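Zigzag (pattern)

The zigzag is a line that goes one way, then the other, then back again, with a sharp corner at every turn. I've been keeping this page going for the Casunville pattern wiki for a while now, and it's still my favorite entry, mostly because everybody already knows how to draw one. Give a small kid a crayon and you'll have a zigzag before lunch (probably on the wall).

Related entries: Chevron, Sawtooth, Herringbone, Dogtooth, Wave.

What counts as a zigzag

I use the word pretty loosely. If a line keeps turning back on itself at an angle, I'm happy to let it in. The corners can be pointy or wide, the strokes can be long or short, and the two strokes in each pair don't have to match. When they do match, you get the tidy, even zigzag most people picture. When one stroke is steep and the other is shallow, or one goes straight up and down, you're into sawtooth territory, and that has its own page, although people mix the two up all the time and I don't think it does much harm.

A chevron is a single V, right side up or upside down. Line up a bunch of chevrons side by side with the ends touching and you have a zigzag again! Herringbone is the one that trips people up. It looks like a zigzag from across the room, but up close the pieces are broken at the turn, with the end of one butting against the side of the next. Wood floors and brick paths do this a lot.

Where it shows up

Pottery is the place I always start. A zigzag is easy to scratch into damp clay with a stick, and it turns up on old pots from all over the world, from places that had no contact with one another. You'll also find it woven into belts and blankets, painted on boats, cut into leather, and carved around church doorways. Stone carvers working in the Norman style were especially fond of it, and some arches carry row after row of the stuff.

Knitters get it by adding stitches at the peaks and dropping them in the valleys. Crocheters call theirs a ripple, and a ripple blanket is a good first big project if you've got the patience. Mine ran to 80 rows and I lost count twice, so one end is a bit wider than the other. I still use it.

In sewing, the zigzag is a working stitch as much as a pretty one. It stretches along with the fabric, so it's handy on T-shirts and swimsuits, and it helps keep a raw edge from fraying. On the Curach machine I learned on, the width dial went up to 6, and I kept it at 5 for nearly everything.

Zigzags and triangles

Fill in the space under a zigzag and you've got a row of triangles. Stack a few of those rows and your eye starts hopping back and forth between the triangles and the line that runs along their edges. I love this part. Two close shades are plenty to make it work, so you'll see it in plain stone and in one-color tile as well as in bright cloth.
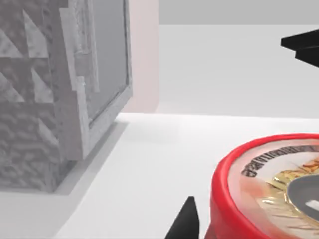 Lighter gray triangles against darker gray, in stacked rows, forming a zigzag (computer rendering).

Quilters have a whole family of these made from half-square triangles, and the same handful of blocks can be turned to give you zigzags, diamonds or pinwheels. Lay them out on the floor before you sew anything. A row that's been flipped is very easy to miss until it's stitched down.

Drawing one by hand

Graph paper is the easy way. Pick a height, pick a width, and mark your top and bottom points before you join them up. For a border that has to meet itself at the corners, measure the side first and divide it evenly. A side of 20 squares takes five peaks that are each four squares wide, with no leftovers. If the numbers won't cooperate, put a plain square in each corner and let the zigzag stop there - quilt borders do it constantly.

For painting on a wall, low-tack tape is your friend. Press the edges down hard and peel it off while the paint is still a little soft.

The name

English borrowed the word from French, and there's a German version, Zickzack, that looks like a close cousin. Which came first is a matter I'll leave to the word people. Two pattern names that come up on our talk page, the Skenent border and the Devadiga stripe, are both even zigzags with a thin line running above and below. I'd like to give them separate entries once I have decent drawings of each.

See also: Borders and edgings; Half-square triangle; Rickrack; Tessellation.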